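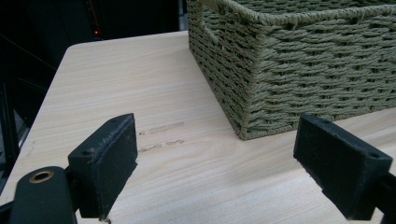
It was the barking at four in the afternoon that did it, one tenant wrote to us after our spring issue, and the dog wasn't even a bad dog. It was bored, the letter said, and so was everyone who had to listen to it.

Home Features Pets City Living Subscribe

We had run a short item on pet rules in rental buildings, and the mail that came back was mostly on one subject: what a dog does all day in a small apartment when the people are out at work.

Gover House, on Godoy Street in Vanach, has 96 apartments. Most are one-bedrooms of 600 square feet. The building dropped its no-dogs rule in September, and by winter the front desk was keeping a noise log. Management could have brought the rule back. It asked tenants to come to a meeting in the lobby instead, and 12 of them did.

Most of what came out of that meeting was ordinary. People agreed to walk their dogs before work and not only after. They traded phone numbers so someone home during the day could knock, or let a dog out. The man in 623 offered to take two terriers from his floor along on his noon walk. 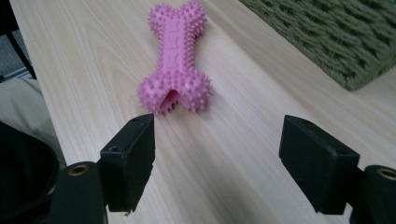 How long can a grown dog be left alone in an apartment? Many healthy adult dogs can manage four to six hours, if they've had a real walk first and have something to do. Puppies need far less time alone, and old dogs often do too.

The "something to do" part is where owners tend to spend money. A dog that has 20 toys on the floor all day stops seeing them. Trainers commonly suggest leaving out two or three and putting the rest away, then switching them every few days. An old toy that has been in a closet for a week gets a better welcome than you might expect.

Chewing matters as well. It gives a dog a job, and it saves the couch. The toy should be too big to swallow and have no loose parts. Check it often and throw it out when pieces start to come off.
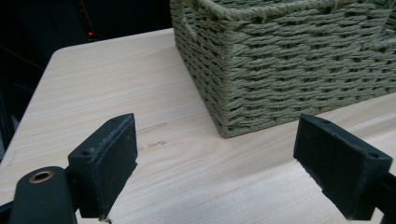
Food can do some of the same work. Several Gover House tenants stopped using bowls in the morning and scattered the dry food on a towel, which they then rolled up. It takes a dog ten minutes to eat a breakfast that used to be gone in one. Others hide a few pieces in the rooms before they leave.

None of this helps much with a dog that is truly afraid of being alone. Drooling, scratching at the door and barking that begins the minute the lock turns are signs of something more than boredom, and a vet is the right person to call.
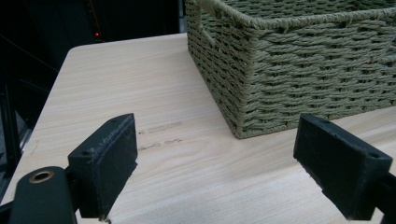

Sound is the other half of the problem. The hallways at Gover House are tile, and every elevator bell carries. Tenants near the elevator now leave a radio on low, and a few have moved the dog's bed to the room farthest from the front door. One couple put felt strips around the door frame, a job that took an evening.

The noise log is still kept, though the entries are shorter. A second building under the same management, at Plostgate, began allowing dogs this year. New tenants there get a page of advice with the lease, written by the people from the lobby meeting. The first line asks them to meet the neighbors on both sides before the dog does.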